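# Publish the parcel list before the road line is fixed

Most delays on public road works are set before a contractor is hired. They are set when the agency draws the line of the road and leaves the question of who owns the land for later. The Cleltcombe bypass is a plain case. The design was approved in October, the parcel list came out five months afterward, and the list was wrong.

The bypass crosses 141 parcels. The land register held a clear title for fewer than half of them. The others were split among heirs, recorded under old boundaries, or entered twice. Wornetti, the design firm, had worked from aerial maps and had no duty under its contract to check titles. Gelton, the builder, was then given access to the site in 6 separate pieces, two of which did not touch any existing road.

An expropriation law can be strict or generous on price and still fail in this way. The usual call for reform is to shorten the appeal period. I think that is the wrong place to cut. Appeals on the bypass took up a small share of the lost time. The larger share went to finding out whom to notify.

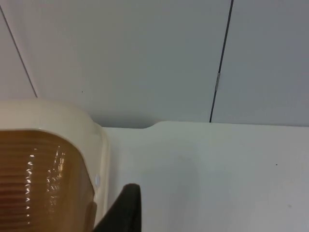
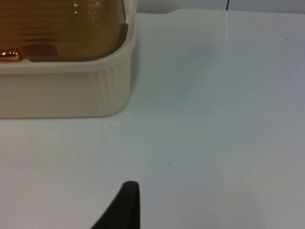
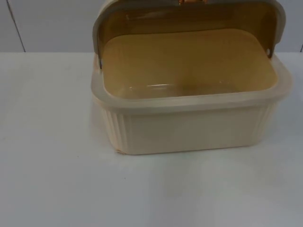
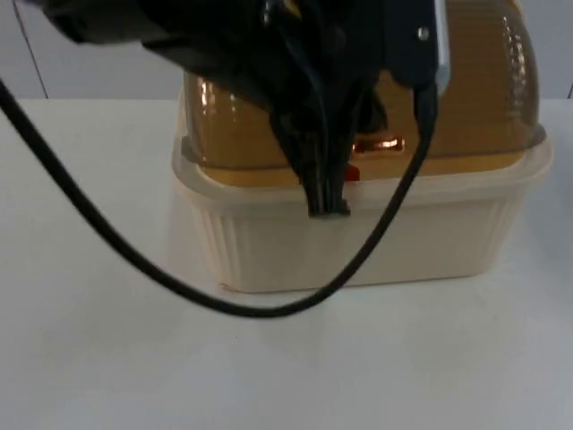
A better rule would have two parts. First, no road line should be approved until a parcel list has been posted at the town office and left open for correction. Second, the money for compensation should be placed in a separate account at the time of approval, so that an owner who accepts the offer can be paid without waiting for the next budget.

The objection is that early posting invites speculation. Buyers will pick up land along the line and ask for more. This can be handled by fixing the valuation date at the day of posting. The Lecomte drainage project did so, and its 3,143 meters of channel were cleared for work with 5 disputes still open, all of them over price. A dispute over price does not have to stop the machines if the deposit is already in place.

There is also a cost to the register office, which would have to do the title work sooner and with more staff. That cost exists under the present system as well. It is paid later, in standby claims from the builder, and it appears in the accounts as construction expense. Moving it to the planning stage would at least put it under the correct heading, where the council can see it before voting on the line.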